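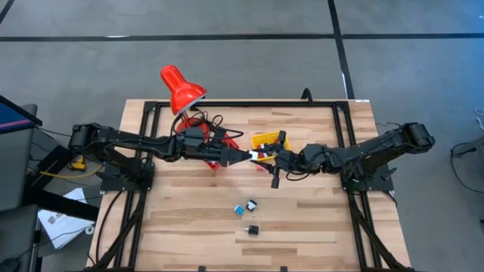 Two follower arms on the block table, right gripper holding a small white object.

Workshop tips: teaching a two-arm table by remote control

Filed under: bench practice, teleoperation

These notes apply to a pair of tabletop arms driven from hand controls, with every run recorded for training. They assume the arms already move and the recorder already works. Most of what follows was worked out at the Trotside bench, with corrections from Deolinda Bragança, who read the first version and struck out a third of it.

Mounting

Bolt the arms to the framing, never straight into the tabletop. Wood compresses under a base plate and the bolts loosen after a few weeks of fast moves. An aluminum extrusion frame carries the load, and a plate can be slid along the slot if the spacing turns out wrong. Check the plate bolts at the start of each session. If one has moved, recalibrate before recording anything.

With arms facing each other from opposite ends, set the spacing so both grippers reach a little past the middle. A handover done at full stretch is shaky, and the policy will learn the shake along with the handover.

Cables

Leave slack at each joint, then move the arm by hand through its full range with the power off. A cable that goes tight at one corner of the workspace will pull the wrist off line there and nowhere else, and the fault is tedious to find later. Run loose cords behind the arms and tie them to the back rail. Floor cables should be taped down or routed along the legs.

Wrist cameras need their own check. Close the gripper, lower it to the working height and confirm that the camera body clears the table. Clearance over bare wood is not enough; test it over the tallest part you plan to use.

Lighting

Use one lamp and leave it alone. Mark the position of its foot with pencil and note the shade angle in the log. A glossy shade throws a highlight that shifts if the lamp is bumped. In December we lost a full set to daylight from a side window and now work with the blind down at all hours.

Parts and bins

Small cubes are good first objects. They are easy to grip square and they show rotation clearly if the faces differ in color. Vary the starting positions between runs, including a few near the front edge where the reach is awkward. Keep the bin in one place for the first set, then move it on purpose for the next. A bin that drifts by accident is the worst of both cases. A strip of double-sided tape underneath holds a light plastic one.

Driving the arms

1. Rest both hand controls in the start position for a count of 5 before pressing record.
2. Move at one speed. Slow down for the last inch of an approach and do not stop dead.
3. Close the gripper once. Repeated squeezing gets copied faithfully.
4. For a handover, hold the giving arm still and bring the receiving arm to it. Let the second gripper close fully before the first one opens.
5. Return both arms to rest before ending the run.

If you fumble, decide at once whether to recover or discard. A clean recovery is worth keeping - label it as such. A long search for a dropped part should be deleted.

Session length

Four runs, then a short break. Eight sets of that is a full day for one driver, and quality falls before the driver notices it. Judite Veloso plays back the last run of each set at half speed and compares it with the first. If the path has become lazy, the session ends there.

Two drivers may share a task, but give each an identical written procedure and tag the runs by name. Differences in grip height show up quickly.

File keeping

Name files by task, table and driver. The Gouveia set stands at 3,643 runs, and the early part of it cannot be sorted by driver at all. Record the lamp note, the bin position and any bolt adjustment in the same log as the run numbers.

Floor marks

Tape on the floor is useful for outside cameras and for the driver's chair. Replace it when the edges lift, and measure from the table legs before pulling up the old strip.

Last revised 23 Jul 2024. Added the note on wrist camera clearance and corrected step 4.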